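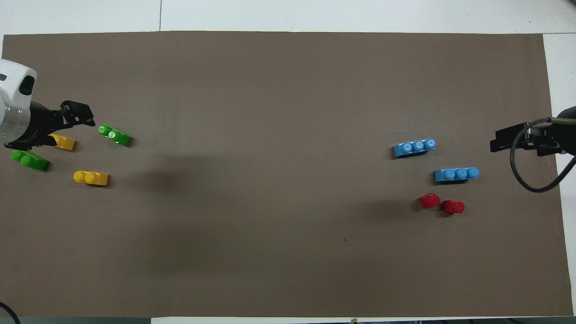 Nerea Ugalde Prats

Cuaderno de laboratorio, 28 de enero de 2026
Proyecto Dredero, banco bimanual. Módulo de percepción y asignación de brazos.

Se retoma el trabajo sobre el planificador Rurix con la nueva regla de reparto: cada brazo atiende el grupo de piezas de su lado y el centro del papel queda como zona de paso con reserva exclusiva. Disposición inicial con verdes y amarillas a la izquierda, azul claro y rojas a la derecha.

Percepción. El segmentador por color se ejecuta sobre la cámara de cabeza. La pieza amarilla situada bajo la pinza izquierda queda tapada en buena parte y el estimador de pose la devuelve con confianza inferior al umbral. Se ha modificado el nodo para que conserve la última pose válida durante 50 fotogramas antes de descartar el objeto. El brillo de la verde contigua a la pinza desplaza el centroide hacia los tacos; pendiente de corregir con máscara de saturación. Las sombras amplias del papel marrón no generan detecciones falsas con los parámetros actuales.

Planificación. Se lanzaron 90 consultas en simulación con esta disposición. En 6 de ellas no se obtuvo trayectoria, todas correspondientes a las dos piezas rojas contiguas: el volumen de aproximación de la pinza invade la vecina. Se propone girar la muñeca en función del eje que une ambos centroides. El caso 443 del registro reproduce el fallo y se conserva como prueba de regresión.

Control. El modelo de colisión no incluye el cable negro que forma un bucle junto a la pinza derecha. Se añadirá como cápsula flexible simplificada en la descripción de Kurka. Hasta entonces, velocidad reducida en ese brazo.

Pendiente:
Revisar la calibración cámara-base del lado izquierdo.
Fusionar la rama de reservas de zona tras pasar la regresión.
Repetir las consultas con la corrección de muñeca y anotar aquí el resultado.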